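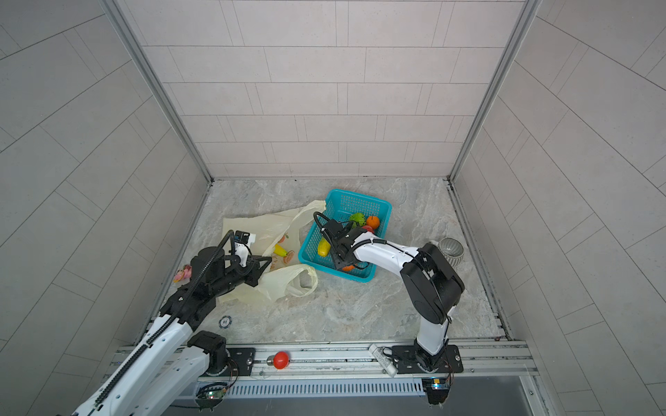
*Page last modified: January 2019*

Figure 1. Two robot arms and a teal plastic basket in a tiled workspace.

## 3. Data and Method

### 3.1 Source of the loan records

The analysis rests on records of temporary transfers, referred to below as loans, between soccer clubs in the competitions served by the Randarthorpe registration office. The office holds a registration form for every player who moves between two member clubs, whether the move is permanent or temporary. The forms give the name of the parent club, the name of the host club, the start date, the agreed end date, and the player's age and main position on the day the form was signed. They do not give wages or loan fees, and this section makes no attempt to estimate either.

The forms were supplied as scanned pages for the earlier seasons and as spreadsheet exports for the later ones. The scanned pages were typed in twice by different members of the project staff, and the two versions were compared line by line. Where they did not agree, the original page was read again and the entry corrected. Most differences involved the day and month of a start date having been entered in reverse order.

Playing time was taken from Gramedico, the match record system used by the member clubs since before the first season studied. Gramedico stores the starting lineup, each substitution, and the minute at which each substitution was made. It does not store added time in a consistent way. Some clubs enter a change made in added time as minute 90, while others enter the true minute. All such entries were reset to 90 so that no player could be credited with more time in a match than another player who stayed on the field to the end.

### 3.2 Which loans were kept

The registration office supplied 3,509 loan records. Of these, 2,619 were kept for analysis. Records were removed on four grounds, applied in the order given here.

First, loans agreed for goalkeepers on an emergency basis were removed. These loans often last for a single match and are governed by a separate rule. A host club may use one only when it has no fit goalkeeper of its own, and the player's parent club usually has no say in how he is used.

Second, loans that became permanent before the agreed end date were removed. In these cases the host club owned the player for part of the period, and its reasons for selecting him may have changed at that point.

Third, loans were removed where the host club withdrew from its competition during the season. The results of such clubs were struck from the tables, and their match records in Gramedico are incomplete.

Fourth, records were removed where the player could not be matched to an entry in Gramedico. The usual cause was a difference in spelling, and a manual search settled most of these cases. The ones that remained were spread across seasons and positions, with no clear pattern.

A loan that was ended early by recall was kept. Recall is one of the outcomes of interest in Section 4, and leaving such cases out would have made loans appear more successful than they were.

### 3.3 Clubs

The kept records involve 233 clubs, each of which appears at least once as a parent or a host. A large share of the clubs appear in both roles. It is common for a club in the middle divisions to receive a young player from above in August and to send one of its own players down a division in the same week.

Clubs were placed in one of three groups according to how they were run in the season in question: full-time, mixed, and part-time. A club was treated as full-time if all of its registered senior players trained during the working day. It was treated as part-time if all senior training took place in the evening. Every other club was treated as mixed. The grouping was made season by season, so a club could change group. Sidimeck, for example, is treated as part-time in the early seasons, mixed for the two seasons following its promotion, and full-time after that.

Reserve and youth sides were not treated as separate clubs. Where a parent club runs a second team in the same competition structure, a move from the first team to the second was not counted as a loan, even in the few cases where a loan form had been filed.

### 3.4 Measuring playing time

The main outcome is the share of available minutes played. Available minutes are the total minutes of all league matches played by the host club between the start and end of the loan, leaving out matches for which the player was not eligible. The most frequent reason for a player not being eligible is that the host club was facing his parent club. Suspensions were not removed from available minutes, as a suspension follows from the player's own conduct during the loan.

Cup matches were left out. Clubs differ widely in how seriously they take the cup competitions, and a player who starts three early-round matches in a weakened side has had a different kind of season from one who starts three league matches. A version of the main analysis with cup matches added is given in the appendix. The order of the three club groups is the same in that version.

A second outcome records whether the player passed 200 league minutes during the loan. This threshold was chosen after discussion with academy staff at several parent clubs, who said that a loan below that level gave them little to judge. It is a low bar, and it is used here only to separate loans in which the player was given some real chance from those in which he was hardly used. Loans that were too short for a player to reach the threshold even by playing every minute were dropped from this second outcome but kept for the first.

### 3.5 Injuries

Injury is the main weakness of the data. A player who is hurt in his second week and returns to his parent club for treatment will show a low share of minutes, and the records will not show why. Gramedico has a field for the reason a player was left out of a matchday squad, but many clubs leave it blank.

One club, Oakley, filled in the field for every match in the period. Its records were used as a check. When the minutes lost to injury were removed from the Oakley loans, the average share of minutes played rose, as expected, but the gap between younger and older loan players stayed close to its original size. This gives some support to the view that injury lowers the level of the results without changing their shape. Evidence from one club cannot settle the matter, and Oakley hosted more defenders than most clubs of its size.

### 3.6 Approach to analysis

The share of available minutes was modeled with the player's age, main position, club group of the parent, club group of the host, and length of the loan as predictors. Season was included to allow for changes in the loan rules, the most important of which was the limit placed on the number of loan players a host could name in one matchday squad. Since many players were loaned more than once, standard errors were grouped by player.

The host's league position at the start of the loan was tested as a further predictor and then left out. Early in a season the tables carry little information, and a large number of loans begin after only a handful of matches. Position at the end of the previous season was used in its place, with promoted and relegated clubs marked separately.

Loans between two clubs sharing an owner or a formal partnership agreement were marked as linked loans. These agreements are filed with the registration office, but informal understandings between managers are not, and the number of linked loans should be read as a lower limit. The effect of a link on playing time is reported in Section 4.3, after the results for age and position.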